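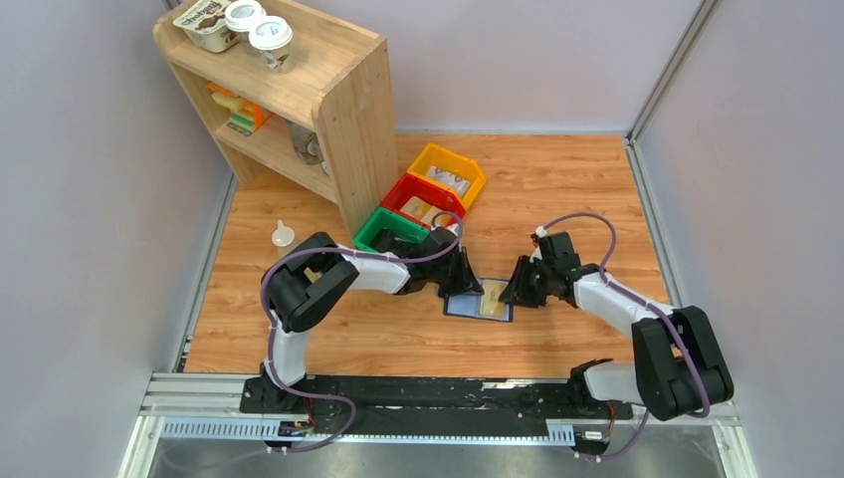

Figure 3.1 The two-arm bench cell, with both grippers over the tray at the middle of the table.

Chapter 3
Setting Up and Looking After a Two-Arm Bench Cell

After working through this chapter you should be able to:
Name the main parts of a bench cell and say what each one is fixed to.
Check a rail base for level and tightness before the arms are powered.
Dress an external cable so that it survives the full travel of the arm.
Teach and verify a shared point for two arms.
Keep a service record that another technician can use.

Terms used in this chapter: base frame, cable dressing, dress loop, fixture, home position, shared point, shared zone, strain relief, witness mark

3.1 The cell used in this chapter

Chapter 2 dealt with a single arm bolted to a pedestal. Most of what you learned there still holds when a second arm is added, but the work changes in one important way. Each arm now has to be right in relation to the table and also in relation to the other arm. An error too small to matter on a single arm can bring two grippers into contact.

The cell in Figure 3.1 is the training cell we will call the Ploltlow cell, after the workshop where it was built. Its two arms are Nosteo bench arms of the same model. They stand at opposite ends of one rail base along the near edge of the table, and they work toward each other. The distance between the centers of the two bases is 934 mm. You will need that figure in Section 3.4, so write it on the first page of your cell log.

The rest of the cell is simple. Walls close off the table at the left, right, and back. Stock is kept on a wooden shelf and in three plastic bins, yellow, red, and green, set in a diagonal row. Small packaged goods are used as handling parts because they come in many shapes and are cheap to replace. The dark blue piece at the middle of the table, with a beige card on it, marks the place where the two arms hand over work. In the text it is called the tray.

A cell of this size is often treated casually because the arms are light and the parts are harmless. Do not work on it that way. The arms can still pinch a hand against the table or against each other, and the lockout steps from Chapter 1 apply in full. Unless a procedure tells you otherwise, the arm supply is off and locked for everything in Sections 3.2 and 3.3.

3.2 The rail base

Everything in the cell is measured from the rail base. If the base moves, all the taught points move with it, and no amount of reteaching will cure a base that keeps moving.

The base has two layers. The lower layer is made of aluminum profiles. The upper layer is a black mounting plate, and the arms are fastened to it. A gray slotted cable carrier runs along the front.

Check the base in this order.

1. Clean the plate around both arm bases with a dry cloth. Look for metal dust or a dark ring at the bolt heads. Either one suggests that the joint has been moving.

2. Look at the witness marks. A witness mark is a line of paint drawn across a bolt head and onto the plate when the bolt is first tightened. If the line is broken, the bolt has turned. Record which bolt it was before you touch it.

3. Tighten the arm base bolts in a cross pattern to the value on the arm data sheet. Do this in two passes, the first at half the value.

4. Set a machinist's level on the plate beside the left arm, then at the middle, then beside the right arm. Take one reading along the rail and one across it at each place.

5. Push down firmly on each end of the rail with the palm of your hand. Watch the bubble. If it shifts and comes back, a foot or a bracket under that end is not carrying its share.

6. Make new witness marks on any bolt you tightened. Use a different color from the old mark.

Step 5 is the one most often skipped. A base can read level and still be standing on three corners. The fault shows up only when both arms reach out at the same time, which puts the load forward of the rail and over the table. Technicians then spend hours looking for a fault in the arm.

The table itself should be checked separately. In this cell it is a wooden top, and wood moves a little with the seasons. A cell set up in May may need its table height corrected by winter. Measure from the plate to the tabletop at both ends and in the middle, and compare the results with the last entry in the log.

3.3 Cable dressing

Look again at Figure 3.1 and follow the purple cable on the left arm. It leaves the base, goes around the elbow housing, passes over the white link, and turns down into the wrist. White zip ties hold it at intervals. The right arm carries a purple cable as well, and it arches high above the link before ending at a small white fitting at the top of the wrist.

Both cables are run on the outside of the arm. External cable is easy to inspect and quick to change, and it also takes the most wear of any part of the cell. When a small cell stops for no clear reason, begin with the cables.

A length of cable left free between two fixed points is called a dress loop. The loop takes up the movement of the joint. A loop that is too short pulls on the connector at the end of travel. A loop that is too long can catch on a bin, a shelf, or the other arm. The right length has to be found by moving the joint, and it cannot be judged with the arm parked.

To set a loop, release the tie nearest the joint. With the brake released and the arm supported, move the joint by hand to one end of its travel, then to the other. At the tightest point the cable should still have enough slack to be lifted 25 mm off the link with one finger. Fit a new tie at that length. Pull it snug enough to stop the cable from sliding, then stop. A tie that dents the jacket will break the conductors under it in time. Trim the tail flush with side cutters, because a tail cut at an angle will scratch hands and rub through the next cable.

Work from the wrist back toward the base. If you start at the base, any slack left over ends up at the wrist, the place where there is least room for it.

At the base, the cable needs strain relief before it drops below the rail. The drooping part should hang from a clamp or tie on the base frame, never from the connector. Look at the thin wires near the arm mount at the same time. These are easily snagged during cleaning, and a wire that has been pulled once will often hold by a few strands and fail weeks later.

Replacement cable for the training cell is the Givano flexible type listed in Appendix B. Do not put ordinary equipment cable in its place, even for a short time. The two look alike on the reel, but ordinary cable is made to stay still.

3.4 The shared point

Two arms that hand a part to each other must agree on where the handover happens. The simplest way to get agreement is to choose one point on the table, teach it to both arms, and use it as the reference for every handover program. This is the shared point. The area around it, where both arms are allowed to enter, is the shared zone.

On the training cell the shared point lies on the tray. Teach it at low speed, with one person at the pendant and the other at the stop button.

Send the right arm home. Bring the left gripper down over the tray and store the position. Raise it straight up and send it home. Then repeat the steps with the right arm. Only after both points have been stored and checked on their own should the two arms be brought in together, and then one at a time, with the second arm stepped in by small moves.

Now compare the numbers. With the left and right base frames set up as in Chapter 2, the distances from each base to the shared point, measured along the rail, must add up to 934 mm. If they do not, one of the base frames has been entered wrongly or one of the arms has been moved on its plate. Go back to Section 3.2 before changing any taught point.

This method of closing the distance between two bases is known in this book as the Cheng check. It needs no special tools, and it should be repeated after any bolt, arm, or gripper has been disturbed. A change of gripper fingers counts.

3.5 Service intervals and the cell log

The training cell is serviced every 300 running hours. The full schedule is given in Table 3.2 at the end of the chapter. In outline, the base checks and the cable checks are done at every service, the joint backlash test at every second service, and the shared point is verified each Tuesday before the first program is run.

Write the log entry at the cell, while the work is in front of you. Give the running hours, the part checked, the reading found, and the reading left. "Cables OK" tells the next technician very little. "Left arm, tie above elbow replaced, slack reset, no wear on jacket" can be used.

When a reading has changed but is still inside its limit, record it anyway. Section 3.6 takes a run of such entries from the left arm and shows how a loose base bolt can be found from the log before it causes a stop.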